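Search the guides Search Clear

We use cookies to remember where you left off. Accept | Manage

Section 5: Setting up your first Grevimach timeline

Okay, you've got Grevimach installed and you're staring at a blank bar. I've built a few of these now (mostly world history for my evening group, plus one very long one on shipping and trade) so I'll take you through it the way I do it myself.

1. Open a new timeline and pick "World" as the region. You can narrow it later.
2. Set the start year to 2000. You can go back further, but it's a good size to learn on.
3. Set the span to 30 years and leave the future end blank for now.
4. Add your tracks. I use five: governments, wars and treaties, trade, borders and elections.
5. Give each track its own colour.

Note: the colours don't carry over if you export to Hustlow. I lost a whole evening to that one!

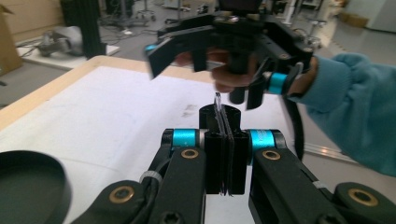
Black gripper fingers closed on a clear strip.

Now for the entries. Click a track, type the year, then write one plain sentence about what happened. Keep it short, you can put the long version in the notes panel.

6. Tick "Disputed" for any event where two governments tell it differently. It adds a dotted outline, and readers really do notice it.
7. Add your source before you save. I use the Michalík style because the country comes first, but any of the built-in ones will do.
8. Press Save, then Check Order.

Caution: Check Order moves undated entries to the far left of the bar. If a treaty only has a month, say March, type the year as well or it'll end up beside your oldest entry.

If you're sharing the file, turn on Stimari sync first and let it finish before you close the window. My neighbour's copy went out with half its borders track missing (sorry, again).

Gemma Gentile, updated September 7, 2024

Related guides
Merging two timelines
Changing a country's name partway through
Printing on long paper
Fixing overlapping dates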